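About Kostton

Kostton supplies bench automation for small laboratories. The company was set up by Boris Koubek to sell one product line, the Itik tube handling kit, and the service contract that goes with it. Both are still the whole of the business. Kits are assembled and tested at our Bavomano workshop, and spare parts are sent from the same address.

The Itik kit places glass test tubes in standard open-lattice racks. It works on an ordinary table. The customer provides a flat surface, a mains supply and a rack; we provide the arms, grippers, cabling, gridded mat and control software. Racks need not be fixed down. 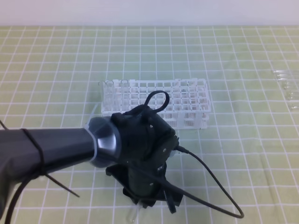

Gripper with a clear test tube at the fingertips; rack behind, with three tubes standing in it.

Single and twin arm versions

Itik is sold with one arm or 2. The single arm version covers loading from the bench into the rack. The twin arm version is meant for work in which a tube is passed from one gripper to the other, or in which the rack must be reached from both sides. The arms are the same in both versions, so a single kit can be extended later without replacing the controller.

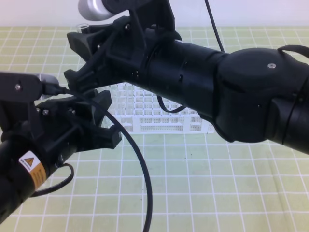

Setting out a twin arm bench takes longer, as the reach of each arm has to be checked against the other before the first run. We do this on site and leave a printed layout with the customer. Minimum table depth is 635 mm. Cable runs are agreed at the same visit.

Acceptance testing

Each kit is tested before dispatch with the rack type named in the order. The test consists of 284 placements, carried out at normal working speed. A kit is released when the full sequence has been completed without a stop. The record is packed with the manual.
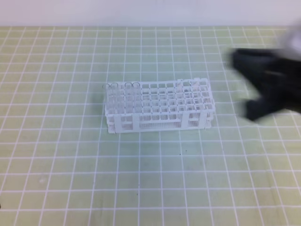 Tube rack on the gridded mat, four tubes standing at the left; gripper moving at right.

Customers using coloured or coated glass should send us samples with the order, as grip settings differ. Plastic tubes are handled with a separate set of finger pads, listed under spares.

Service and support

The Laaksonen contract, named after the street where our first office stood, covers one yearly inspection, gripper finger replacement and software updates. Inspections are booked in October for the year ahead. At present 92 kits are under contract. Faults are dealt with by telephone first, then by exchange of the part.
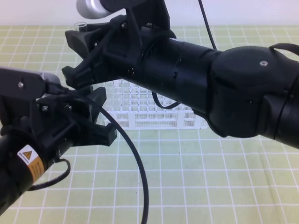
Twin arm layout, grippers facing each other above the mat.

Kostton does not supply racks, glassware or decapping equipment. Requests for demonstration should state the rack type, the tube diameter and the table size.

Page last revised 25 December 2019.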